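From: Nisreen Farah
To: Idirlow members list
Date: July 1, 2021
Subject: Re: what did you see at the Caltley open day?

Hello Aníbal, hello all,

Thank you for asking. I took the early group, so my notes are mostly from the home room, where they pick up small household things with the hand-held grippers.
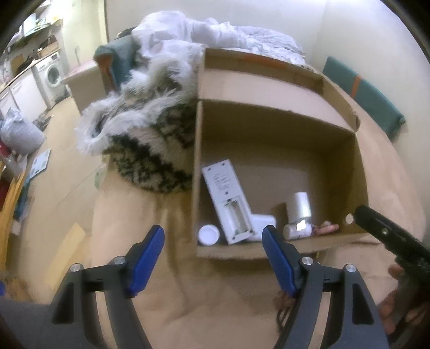
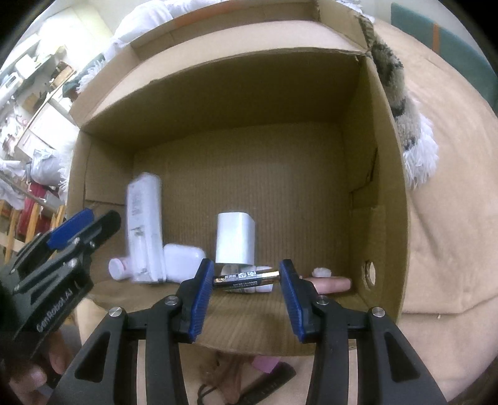

I will start with the part that matters for our own demonstration in January, the choice of objects. At Arusier we always put out wooden blocks, all the same size, and visitors lose interest quickly. The Caltley people use ordinary things in a cardboard box, and I think we should do the same. A AA battery between the two blue pads is a much better thing to show than a block, as everybody knows how small it is and how easily it rolls. A remote control with its battery compartment open also gives people an idea of a task without any speech from us. I would still keep a few blocks for the children.

I asked about the pads. The person at the table told me they change them after 300 grasps, and that ribbed ones are easier for beginners. I did not ask the price, sorry.

The talk by Rosaura Quintero was good but too long for a standing audience. She said they have 1430 recordings from this year, and that 717 of them passed the check. I would have liked to hear more about the ones that did not pass. She promised to send her slides and I will forward them when they come.

Two practical points. The parking behind the building was full before the doors opened, so take the bus if you go to the next one. And the sound in the big hall is poor, please sit in front.

Regards,
Nisreen

> On behalf of the Yupanqui group, Aníbal Cusi wrote:
>
> Dear all,
>
> I could not go to Caltley this time. I heard that over 60 people signed up, so I hope some of you were among them. Could somebody write a few lines about the demonstrations? I am most interested in what objects they used and how the visitors were organized. Grażyna and I have to send our plan for January soon and we have no list yet.
>
> Many thanks,
> Aníbal C.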